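Minutes of the shared washroom and kitchenette meeting, 2026-02-18

Present: Rodel Talavera, Assunta Caputo, the two Mestitz sisters from the top floor, and me (taking notes again, so blame me for the spelling). Apologies from Mr Moldovan, who had a dentist.

Last minutes. Agreed, once Rodel had got me to change "blocked sink" to "slow sink". Fair enough.

Towels. We've got 64 hand towels on the shelf and half of them are threadbare. Assunta wants to keep 10 of the worst for floor cloths and let the rest go. I was all for it! Rodel will ask at Cosero whether they take old cotton.

Money. There's 300 in the kitty, and the new shelf brackets from Gerum come to 60. Everyone happy with that. The elder Miss Mestitz asked if we could get the brackets in white, and I said I'd look (I haven't yet).

Baskets. This took up most of the evening, I'm afraid. We're choosing one sort of basket for all the washbasins so that things stop wandering off along the worktop. Pictures of the woven one are in with these notes.

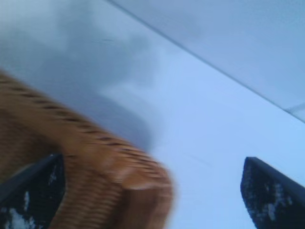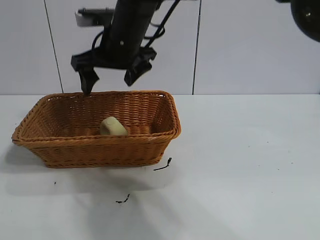 The woven basket on the white top. 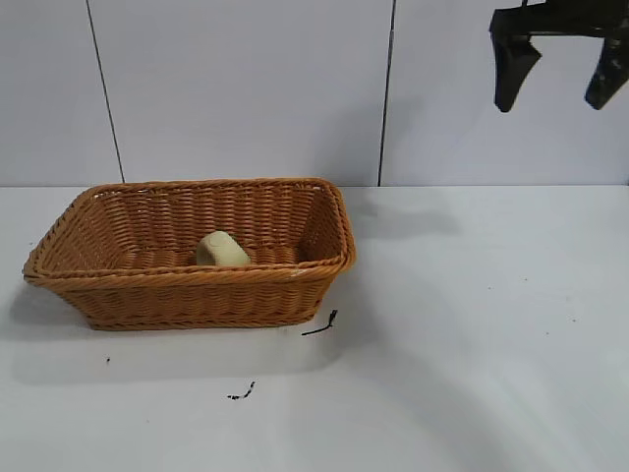

Assunta likes wicker and always has, and she'd happily see it by every basin in the building. Rodel's worry is cleaning, what with all those little gaps for soap to get into, and he'd sooner have plain enamel. I'm with Assunta on looks – that caramel colour is lovely against white, and the rolled rim gives you something to get hold of. The younger Miss Mestitz thought it was on the big side, with just the one pale yellow thing standing in it and all that space going spare, so we talked about folding a towel or two in beside it. Rodel said fine, as long as somebody shakes the crumbs out. We'll try the woven sort by the ground floor basin and come back to it in August.

Any other business. The kettle lid is still missing. Assunta has a spare at home and will bring it down.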